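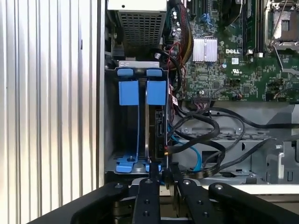 Wrist view over the drive cage in the Dell tower, blue release handles and blue SATA cable in view.

MERANCE REPAIR AND REUSE CO-OP
Minutes of the teaching-by-demonstration working group
December meeting, back workshop, 6:30 pm

Chair and minutes: Filipa Aguiar

Welcome

Filipa opened the meeting and thanked everyone for coming out so close to the holidays, and especially those who brought baking, which went around the table twice before we got to the first item. She also passed on a warm hello from our friends at Fasarlow, who lent us the second leader arm in the fall and have very kindly said we can hang on to it until spring.

Minutes of the last meeting

Read and accepted, with one correction. The hand controller with the sticky trigger is the left one, and the minutes had it as the right one. The right one is fine and always has been.

1. Drive removal by remote control

Most of the evening went to this item, and happily so. The group has been working on having an operator take a hard drive out of a desktop tower through the arm, with every attempt recorded so that the policy can be trained on it later. The task as we have it written down is: approach the cage, close the fingers on the blue release handle, squeeze, draw the carrier straight out, and set it down on the foam.

There was a good long talk about the wrist view. Those who have been operating like it very much for the last little stretch of the approach, when the fingers are pointing up at the cage and the handles are right there ahead of you. They like it a good deal less for judging depth. The ribbed metal panel on the left picks up the bench light and shows as bright stripes, and one operator said her eye goes to the stripes every time when it ought to be on the handle. It was suggested that we turn the bench lamp toward the wall and see if that settles things. Filipa will try it before the next session, and will write down where the lamp ended up so that it can be put back the same way each time.

The cables came up as well. The black ones loop across the lower part of the case on their way over to the right side, and the blue SATA cable hangs in a curve below the drive. Newer operators have been bringing the gripper in low, and the outer plates on our gripper are wide, so there is a real chance of catching a loop on the way. We agreed that for now everybody comes in level with the handles, slowly, and backs out along the same line. If a cable is snagged, stop the recording, mark the attempt as a snag and keep the file. We had some back and forth about whether snags ought to be thrown away. The feeling of the meeting was that they are useful and should be kept in their own folder.

A question was asked about the cage having two carrier positions, and whether the operator should always go for the same one. In the tower we have been discussing, the drive is in the right-hand slot and the left one looks to be empty. Filipa felt that if we only ever show the arm the right-hand side it will learn "go right" and very little else, and there was a lot of nodding at this. We will do a batch with the drive moved over to the left.

Agreed: 90 recorded attempts in all before we try any training, shared between the two sides as evenly as we can manage. No one is to do more than an hour at the controls without a break, please, and that includes those of us who say we are not tired.

2. Guiding the arm by hand

We went back over the idea of skipping the controllers for part of the task and simply taking hold of the arm and walking it through. Everyone who has tried it agrees that the pull feels much more natural this way, as you can feel through the arm when the carrier is dragging. The trouble is that hands and sleeves end up in the wrist view, and the arm will not have any hands in front of it when it is working alone. There is also not a lot of room to stand next to the open side of the case.

The compromise, which took some time to reach but left people pretty cheerful, is to use hand guiding for practice, so that new operators learn what a good pull feels like, and to make all the recordings that count with the controllers.

3. Naming and notes

The recording software (Ena) lets us type a note with each attempt and most of us have been leaving it blank. Please do fill it in, even if it is only a word or two. "Slipped off handle" is plenty. Filipa spent the better part of an evening watching files with no notes and would rather not do it again.

Please use the word "handle" for the larger blue part you squeeze and "tab" for the small one above it. We have been mixing these up and it makes the notes hard to follow.

4. Visit to Quintela

The Quintela learning centre has asked if we would bring the arm over and let their evening class have a turn. Everyone was in favour. We would need 2 people to travel with the equipment and a tower we don't mind having handled by beginners. Filipa will write back to say yes and ask about tables and parking.

5. Other business

The foam on the set-down spot is getting tired and will be replaced from the offcuts bin. The kettle has been fixed, with thanks. Whoever left a good grey scarf on the coat hooks, it is in the office.

To do

Filipa: bench lamp, reply to Quintela, new snag folder.
All operators: level approach, notes in Ena, breaks.

Meeting closed at 8:15 pm. Next meeting in the new year, time to be sent around by email.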